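3.2. Le vocabulaire des couleurs dans les récits de rangement

Il nous faut maintenant revenir, un peu plus longuement que nous ne l'avions prévu au départ, sur la manière dont les locuteurs du corpus Vavon nomment les couleurs lorsqu'ils racontent à quelqu'un d'autre où se trouve un objet. On se souvient que le corpus réunit 3,880 énoncés, recueillis pour l'essentiel au mois de novembre, dans des conditions que la section précédente a détaillées. La consigne était volontairement très simple : dire à un interlocuteur absent ce que l'on voit, avec les mots qui viennent, sans souci d'élégance. Nous avons gardé les hésitations, les reprises et même les petits rires, qui nous ont été précieux au moment de l'annotation.
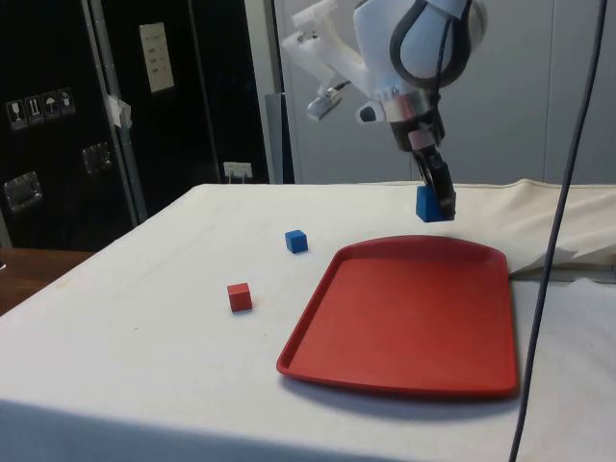
Figure 4. Cube bleu et plateau rouge sur une table couverte d'un tissu blanc.

Le premier constat, qui nous a d'abord un peu déçus, nous l'avouons volontiers, est la grande stabilité de l'ordre nom-adjectif. Les locuteurs disent « le cube bleu », « le plateau rouge », et presque jamais autre chose. Mais à y regarder de plus près — et c'est là que la relecture patiente des transcriptions a porté ses fruits — l'adjectif ne joue pas le même rôle selon sa place dans le récit. À la première mention, il sert à identifier ; aux mentions suivantes, il disparaît souvent, puis revient sans nécessité apparente, comme pour rassurer l'interlocuteur sur le fait que l'on parle toujours de la même chose. Nous appelons « retour de courtoisie » cet emploi redondant, dont nous avons relevé 109 occurrences indiscutables.

Le deuxième constat touche aux prépositions. Entre « sur », « dans » et « au-dessus de », le choix paraît aller de soi tant que l'on raisonne sur des exemples de grammaire. Il devient bien plus délicat dès qu'un objet de faible hauteur, muni d'un rebord, sert de repère. Un plateau est-il une surface ou un contenant ? Les locuteurs hésitent, se corrigent, et certains emploient les deux prépositions dans une même phrase sans en paraître gênés le moins du monde.

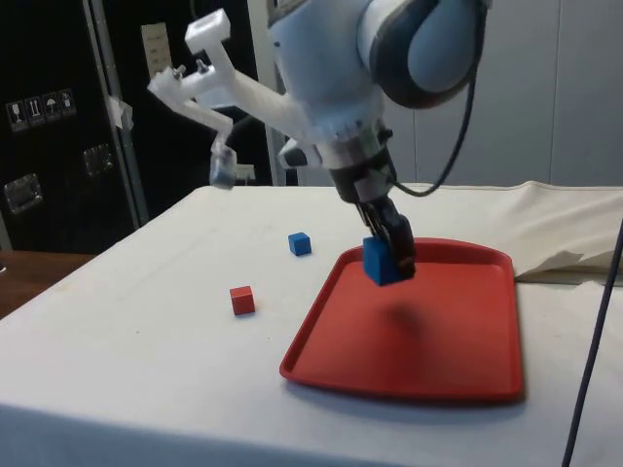 Nous avons donc distingué, dans l'annotation réalisée avec l'outil Flindik, les énoncés où la préposition est maintenue jusqu'au bout et ceux où elle est remplacée en cours de route. Dans le sous-ensemble Flarnia, qui compte environ 500 énoncés et que nous avons relu intégralement à deux reprises, le remplacement va le plus souvent de « sur » vers « dans », et très rarement en sens inverse. Le mot « plateau » appelle d'abord « sur », par habitude lexicale ; puis la forme de l'objet reprend ses droits, et le locuteur se ravise.

Restent sept énoncés que nous n'avons pas su classer, malgré de longues discussions. Tous contiennent la tournure « juste là, au bleu », où l'adjectif de couleur devient à lui seul un nom de lieu. Les données du corpus Zhong, dont le protocole est assez proche du nôtre, permettraient peut-être de dire s'il s'agit d'un usage régional ou d'une simple commodité du moment. Nous reprenons la question en 4.1, à propos des déictiques.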